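Bindthorpe College of Design and Technology
Department of Interior and Spatial Design
Module handout 4: Colour, surface and marking in small working enclosures
October 2002

Purpose of this handout

This handout accompanies the fourth lecture of the module and should be read before the studio session. It deals with the treatment of floors and walls in small enclosures used for practical work. Students will already have covered room proportion and daylight in the earlier handouts, and that material is not repeated.

Terms used

Ground: the surface on which work is placed, whether a floor or a bench top.
Field: the main colour of a wall.
Base band: a strip of darker or contrasting colour running along the foot of a wall.
Marking: any line, arrow, chevron or emblem applied to a field or band.
Return: the part of a wall that continues round a corner.

Choice of ground

The ground should be settled first. A grey or other neutral ground allows small items to be found by eye and does not compete with the walls. Patterned grounds, including marble patterns, are acceptable where the pattern is low in contrast. A strong pattern makes thin items such as cable and cord difficult to follow, and students should test any proposed sample with a length of black cord laid across it.

Dividing an enclosure by colour

Where an enclosure is divided between two fields, the division may be placed at a corner or part of the way along a wall. A division at the corner is the more usual and gives each wall a single identity. A division along the back wall gives both colours a share of the principal view, and each side wall is then read together with its half of the back. Orange and blue are frequently paired in this way, being near opposites on the colour circle. They should be compared at the same level of lighting before a final choice is made.

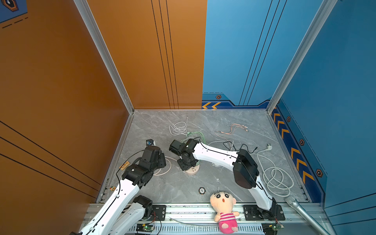 Fig. 1. Two-colour enclosure with grey marble-patterned floor, aluminum corner posts and applied markings.

In the enclosure shown in Fig. 1 the change from burnt orange to bright blue falls near the middle of the back wall. The base band is navy and belongs to the blue side. Students should note the difference in weight between the thin black lines on both fields and the chevrons, which are much heavier and are kept low on the wall.

Markings

Markings serve either to direct or to decorate, and the designer should be able to state which is intended. Arrows and chevrons are read as directions whether or not this is meant. Emblems repeated at intervals along a wall give a sense of depth. Diagonal lines suggest movement and should be used sparingly next to a work surface.

Corners and posts

Metal corner posts protect the edges of wall panels and provide a clear break between one surface and the next. Where posts are left unpainted, their colour must be entered on the finishes schedule in the same manner as any other.

Studio task

Prepare a colour scheme for an enclosure with a floor measuring 2000 mm by 2000 mm. The base band is to be 100 mm high and no single marking may exceed 400 mm in length. Submit one plan, a developed elevation of all walls and a sheet of finish samples. Schemes are to be drawn in ink or gouache and mounted on white card.

Work is to be handed in at the departmental office. Marked schemes will be retained for the April review.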